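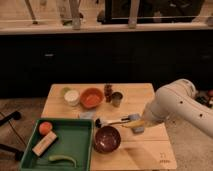
The green tray and the brown bowl, on the table.

From: the list owner, Niden Road Seed and Garden List
Date: January 8, 2022
Subject: Re: Starting cucumbers early, and what to do about the Plundo seed

Hello everyone, and a happy new year to those I haven't written to yet,

I've been meaning to answer this one since it came in, but the holidays got away from me, and then there was the business with the furnace, which I will spare you. Let me put the question back in front of us so that nobody has to go digging:

> I still have most of a packet of Plundo cucumber seed from
> the spring before last. It has been in a kitchen drawer the
> whole time. Is it worth planting or should I buy fresh? Also,
> last year I started mine indoors in March and they were long
> sad strings by the time I could put them out. My neighbor
> says you can't transplant cucumbers at all. Is that so?
> We are on the low side of Celtard, near the creek, if that
> makes a difference.

It does make a difference, and I'm glad you said so, but let me take the seed first.

Cucumber seed keeps very well. I've had good plants from packets that were 4 years old, and a kitchen drawer is fine as long as it isn't the one beside the stove. Before you spend money, do the paper towel test. Wet a towel, wring it out so it's damp and no more, lay ten seeds on it, fold it over and slide it into a plastic bag. Put the bag on top of the refrigerator and look at it after four or five days. If seven or more have sprouted, plant the packet and don't give it another thought. If it's down around half, sow them twice as thick. Any worse than that and I'd buy new.

Now, your neighbor. I wouldn't start an argument over it, but cucumbers can be transplanted. They just hate having their roots bothered. I use the biggest paper pots I can fit on the windowsill, two seeds to a pot, and I snip off the weaker one with scissors (please don't pull it, you'll disturb the one you want to keep). Then the whole pot goes into the ground, with the paper rim torn down below the soil so it doesn't stick up and dry everything out.

Your long sad strings were a matter of timing, and maybe of light as well. March is much too early for us. They only want three or four weeks inside, and after that they start to sulk. Down by the creek you'll get frost later than the folks up on the hill do, so I would hold off sowing until the start of May and plant out toward the end of it, once the nights have settled down. I know it feels terribly late when the catalogs have been sitting on the table since Christmas! But a cucumber that goes into warm soil will catch right up with one that went into cold soil two weeks before it, and generally go past it.

As for Plundo itself, I like it for slicing and don't care for it as a pickle, it goes soft on me. For pickling I've switched over to Joshi, which is smaller and bumpier and holds its crunch. It wants a trellis, though. Mine is old fence wire, 54 inches high – I wish I had made it taller, as the vines were over the top by midsummer and heading for the beans.

One more thing and then I'll let you go. Pick them young and pick them often. If one gets away from you under the leaves and turns yellow, take it off even if you only mean to compost it, because the plant thinks its work is done and slows down on the rest.

If anyone has grown Plundo in a big container I would love to hear how it went, and how often you had to water. I tried it once in a half barrel and got very little, but I was away for part of that summer, so it wasn't a fair trial.

Stay warm, and do let us know how the paper towel test comes out.

Your list owner

--
Niden Road Seed and Garden List
To leave the list, reply with the word REMOVE in the subject line.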